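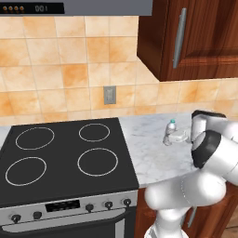 Re: Extraction in the shared kitchens – request for clarification

From: Housing Office, Lestavden Residences
To: residents mailing list
Date: 2019-04-21

Dear residents,

Thank you for the replies to our notice on kitchen ventilation. One message raised several points that others have also put to us, and with the writer's permission we quote it below and answer it on the list. Residents who have already had a personal reply need take no further action.

> The notice says that all kitchens on the Hilelska side will be "brought into line
> with the new extraction rules", but it does not say what the rules are. Does this
> mean that our hoods will be replaced, or only cleaned? Who pays? Several of us
> fitted our own filters last winter and would like to know whether we must take
> them out again.
>
> I would also ask that the work is not done in the first week of October. Half
> the corridor is moving in or out then, and the last time the lift was booked
> by the contractor for two full days.
>
> Finally, the smell on the upper landings is not only a matter of cooking. It is
> there early in the morning when the kitchens are not in use. Please look at
> the shaft before spending money on the flats.

The rules referred to are the house rules of the Residences, as revised by the Board at its last meeting. They apply to 117 flats in the two buildings. Of these, 104 have a hood joined to the common shaft, and the remainder have a hood that passes air through a filter and returns it to the room. The two kinds need different care, and we accept that the notice should have said so.

Where a hood is joined to the shaft, the contractor, Skorkier, will clean the duct as far as the shaft wall and test the flap that stops air coming back. The hood itself will stay in place unless the motor has failed. Where a hood returns air to the room, the filter will be changed and the resident given a spare. Cupboards and wall tiles will not be disturbed in either case.

The cost of cleaning, testing and filters will be met from the repair fund, for which the Board has set aside 3000 euros this year. There will be no charge to single households. If a hood has to be replaced, we will write to the household before any order is placed. Residents who own their flats are asked to check their agreement, as hoods bought by an owner are the owner's to repair.

Filters fitted by residents may stay if they are of the size printed inside the hood casing and are fixed with the original clips. Loose filter cloth held on with tape must be removed. It can be drawn up against the fan, and grease gathers behind it where it cannot be seen.

We have taken note of the point about October. Skorkier has agreed to begin on the third Monday of that month and to use the lift only between ten and noon. Each flat should need one visit of less than an hour. Please clear the top of the cooker beforehand and leave the hood switched off from the evening before. If you cannot be at home, a key may be left at the office in a sealed envelope with the flat number on the outside.

As to the smell on the landings, we agree that the shaft should be looked at first. Ambrosio, the firm that looks after the roof, will open the shaft head and inspect it from above before any work starts in the flats. Its report will be sent to this list in full. Should it find a blockage, the visits may be put back, and new times will then be posted in both entrance halls.

We would also remind all households of three points in the present rules:

1. Tumble dryers may not be joined to the kitchen shaft.
2. Wall vents may not be covered, even in winter.
3. Hood filters of the metal kind should be washed every second month in hot water with ordinary washing-up liquid – most will also go in a dishwasher.

Replies may be sent to the list or to the office direct. Questions about a particular flat are best sent to the office, so that account details are not shared with other residents.

Yours faithfully,

Housing Office
Lestavden Residences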